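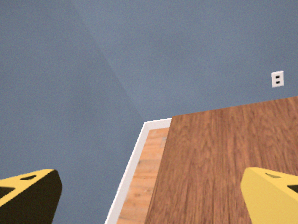 Terceira vez que peço a mesma coisa à prefeitura de Fagundes e terceira vez que volta. Queria só as atas e as planilhas de gasto da reforma do posto de saúde, mais nada. Fiz pelo formulário do site em abril, depois por e-mail, depois fui lá no balcão com o papel impresso. No balcão me mandaram esperar numa sala e fiquei ali, parede cinza-azulada sem nada pendurado, rodapé branco, nem um cartaz com o prazo da lei. E olha que o prazo está na lei - 20 dias, prorrogáveis por mais dez com justificativa. Justificativa por escrito. Nunca recebi.

Bom. Vou contar rápido que tenho que sair.

O primeiro pedido foi negado por ser "genérico". Eu tinha escrito "documentos da reforma". Tá, até aceito. O Valdir Paiva, que já brigou muito com câmara municipal, me disse pra botar número de contrato, período e nome da secretaria. Fiz isso tudo. Segundo pedido: resposta dizendo que o volume era grande demais, 3000 páginas, e que eu teria que pagar as cópias. Só que eu nunca pedi cópia em papel! Pedi arquivo digital, tá lá escrito, campo "forma de recebimento". Ninguem leu o campo.

Aí o recurso. Escrevi em 9/3/20 uma versão que ficou de modelo, pra outro pedido (aquele do transporte escolar, quem lê aqui lembra), e reaproveitei quase inteira. Se quiser copiar, o miolo é este:

"Solicito a revisão da decisão, tendo em vista que o pedido identifica contrato, período e órgão responsável, e que a informação foi requerida em meio eletrônico, sem custo de reprodução."

Curto mesmo. A Pendo Nyanda mandou o dela com 2 páginas de jurisprudência e demorou igual.

Umas coisas que aprendi apanhando:

- guardar o numero de protocolo. Print da tela, e-mail, tudo
- pedido pessoal no balcão: exigir carimbo com data na sua via
- não dizer pra que quer. Não precisa motivar e eles perguntam assim mesmo
- um assunto por pedido. Misturei reforma com compra de equipamento uma vez e usaram isso pra negar os dois

A moça do protocolo foi gentil, registro aqui. Procurou no sistema, chamou outra pessoa, voltou, disse que o processo estava "em trânsito" entre duas salas do mesmo corredor. Perguntei qual sala. Não constava.

O recurso está correndo agora. Se negarem de novo vou pro Ministério Público com a papelada toda, já são 40 folhas na pasta. Quem tiver passado por isso em cidade pequena escreve aí nos comentários, principalmente se conseguiu planilha aberta e não PDF escaneado torto.

Depois atualizo.

7 comentários · 12 compartilhamentos

Pesquisar neste blog

Este site usa cookies para melhorar sua navegação. Aceitar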